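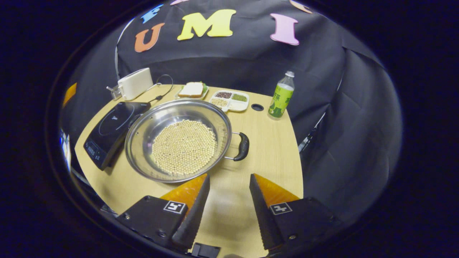
How to visit a TV filming location without wasting your trip

Every time a reality show or drama airs, a wave of articles follows telling you to pack your bags and see where it was shot. I've taken enough of these trips to have doubts. Some of the places are lovely. Plenty are a parking lot with a sign next to it, and the waterfall you remember was put together from two rivers in different counties.

If you still want to go, do the following before you pay for anything.

Step 1. Find out what was shot there

"Filming location" can mean the cast camped there for a week. It can also mean the crew ate lunch there. Tourist pages are happy to let you assume the first.

Watch the episode again and write down the shots you care about. Then look for them on a map with satellite view. Coastlines are easy to match, and so are bridges and odd rooftops. Jungle is close to impossible. If a page can't tell you which episode and which part of it, treat the claim as a rumor.

I did this with Gundport, which sells itself hard as "the island from the show." The harbor matched. The cliff the cast climbed was nowhere near it, and a boatman I asked laughed and pointed at the mainland.

Step 2. Check that you can get in

Shows get permits that you won't. A beach that looks wild on TV may be private, or shut for half the year. Look for the land manager's own page and ignore what bloggers say about access, me included if you're reading this long after I wrote it.

Email and ask three things: is the spot open, do I need a guide, and can I take pictures. Keep the reply on your phone. At one gate it was the only reason I got past the man in the booth.

Step 3. Price the trip without the tour

Fan tours charge for the name of the show. Sometimes that buys you a boat you couldn't get otherwise. More often it buys a minibus and a playlist.

The Henum tour I looked at listed 11 stops. I put them on a map and found that 6 were restaurants or gift shops. A public bus went to most of the others. My friend Nhàn Hà took the tour anyway and had a good time, so weigh that however you like, but she does say she spent most of it looking at keychains.

Ask the operator for the full schedule with the minutes spent at each stop. If they send back a brochure, you have your answer.

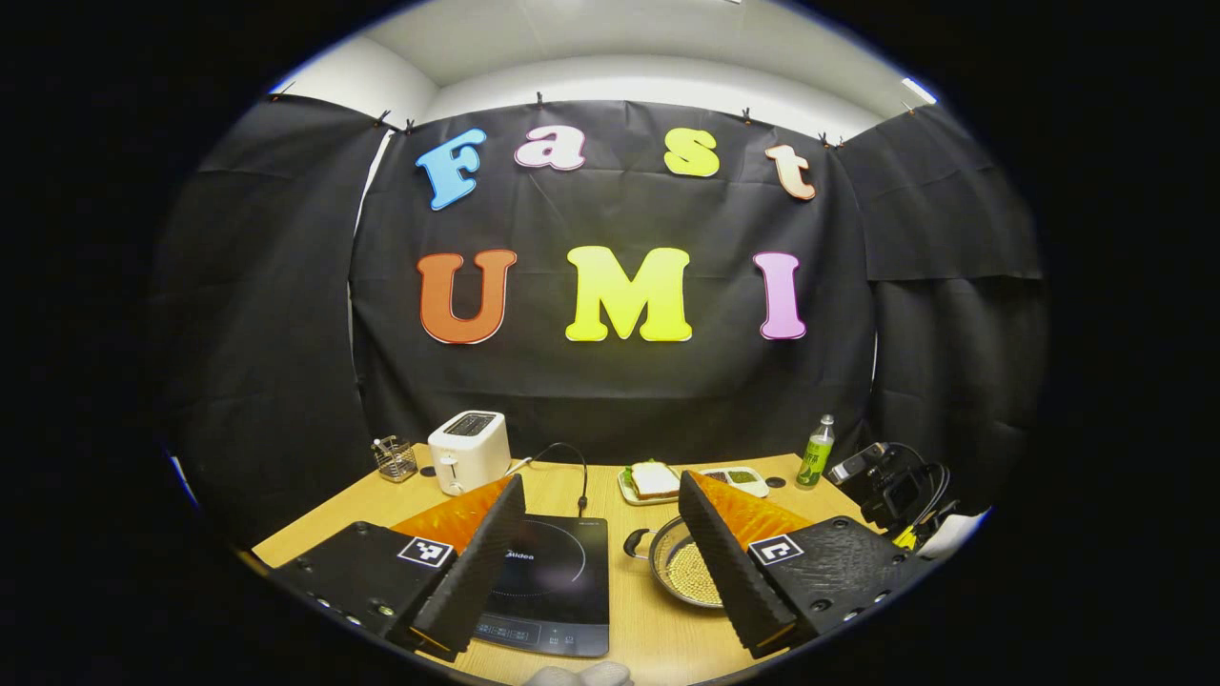

Some operators will tell you the schedule "depends on conditions." Fair enough for a boat. Less convincing for a bus to a noodle shop. Ask what happened on the last few tours and see how specific they get.

Step 4. Be careful with fan reviews

People who have paid for a long flight don't like to say it was dull. Sort the reviews by lowest score first and skip the ones complaining about the weather. What you want is anything about lines, distance and how long people really stayed.

The Privico lookout had 2,421 reviews when I checked, almost all of them glowing. The useful one was from Zbigniew Wasilewska, who gave the walk in from the road, the state of the path and the fact that the bench from the finale had been taken away. I went on a Sunday and he was right on all counts. The view was fine - a view, with people in front of it.

Step 5. Pick a place you'd like anyway

Here's my test. Take the show out of it. Would you still go? Mai passed for me, with a night market and decent swimming, and the one alley that was in the drama took me five minutes. I stayed four days.

If the answer is no, rewatch the episode and keep your money.

Step 6. Go at the wrong time

Crowds peak in the weeks after a season ends. Wait if you can. I prefer October for most of these, though check for storms first, especially if you need a ferry. Early morning beats late afternoon, when the tour buses come through.

Bring a screenshot of your favorite shot so you can line it up. Expect it to look smaller.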